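Drawstring bag

Published Mar 16, 2022 by the Cledberg reference desk
17 shares | 3 comments

A drawstring bag is a container of flexible material closed by one or more cords that run through a channel at its mouth. Pulling the cord gathers the material and narrows the opening. The type is among the oldest forms of closed bag and is still used for shoes, sports kit, laundry, camping gear and small valuables. It is distinguished from the tote, which has no closure, and from the zipped holdall, which has a rigid one.

Construction

The simplest pattern is a rectangle of cloth folded once and sewn along the bottom and side, or along both sides if the fold forms the base. The top edge is turned over and stitched down to make the channel, also called the casing. The side seam stops short of the casing so that the cord can enter and leave. Bags meant to stand upright have a separate round or oval base, or have their lower corners stitched across to form a flat bottom.

The casing should be at least twice as wide as the cord. A narrow casing grips the cord and the bag closes unevenly, while a very wide one lets the cord twist. Raw edges inside the bag are bound, overlocked or enclosed in a French seam. Unfinished edges fray with washing and the loose threads catch in zips and buckles carried inside.

Cord arrangements

A single cord leaves the casing through one opening and is tied or held by a spring toggle. It is cheap to make and is the usual choice for stuff sacks. In the double arrangement, two cords run round the casing in opposite directions and leave on opposite sides. When both are pulled the bag shuts evenly and the cords hold by friction, without a knot. The gym bag is a variant in which the cord ends are fixed to the lower corners, so that the cords also serve as shoulder straps.

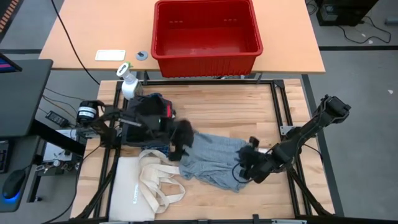

Braided polyester is the most common cord for general use. Cotton cord is softer and holds a knot better but shrinks when washed, and should be washed once before it is threaded. Flat tape lies neatly in the casing but tends to fold over on itself after repeated use. Cord ends are sealed with heat if synthetic, or whipped, knotted or capped if not.

Materials

Woven cotton, nylon and polyester account for most bags in everyday use. Cotton breathes and suits shoes and bread. Coated nylon keeps out light rain, although the gathered mouth is never watertight. Bags for wet use at sea therefore have a roll top in place of a cord. Mesh is used for laundry, vegetables and balls, where air must pass freely. Leather is now mostly limited to small pouches, as thick hide does not gather well.

Sizes and trade names

There is no general standard for size, and makers use their own scales. The Clivon range grades its bags by flat width, the smallest being 300 mm. Clurkix lists its heavy sack, model 742, by volume only, which makes comparison between the two difficult. The Major pattern, a tall kit bag with a round base and a carrying handle on the side, is named after the firm that first sold it and is now copied by other makers. The first production run was 4,000 bags.

Care and wear

Wear appears first where the cord leaves the casing. A metal or plastic eyelet spreads the load at this point, as does a short buttonhole worked in strong thread. On gym bags the lower corners fail next, usually by tearing around the eyelet when the load is heavy. A patch of folded tape behind the corner is the normal repair. A lost cord can be replaced with a safety pin or a bodkin, pushed through the casing by hand.

See also: casing (sewing); duffel bag; stuff sack; toggle.

Comments (3)

ropewalk_e: The bit on washing cotton cord first is right. I made a set last October and every one puckered at the top.

hemline22: Could you add something on lined bags? The casing is fiddlier with two layers.

Pdunn: My old Major has outlasted three cords. Corners still fine.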